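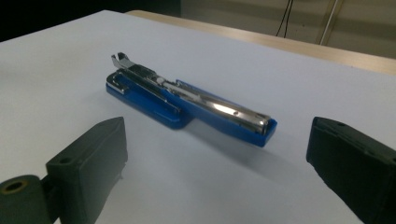

Na Torkari, a avaria demorou a ter nome. A garra fechava sobre agrafadores e outros objetos de escritório, mas ao fim de até 2,000 ciclos um dos dedos deixava de chegar ao fim do curso. Mpho Masilela registou 17 paragens em outubro, quase todas com peças de metal polido. O controlador não dava erro – continuava a apertar. Faustine Collet desmontou o conjunto e encontrou uma bucha gasta. Agora é trocada a cada 906 ciclos.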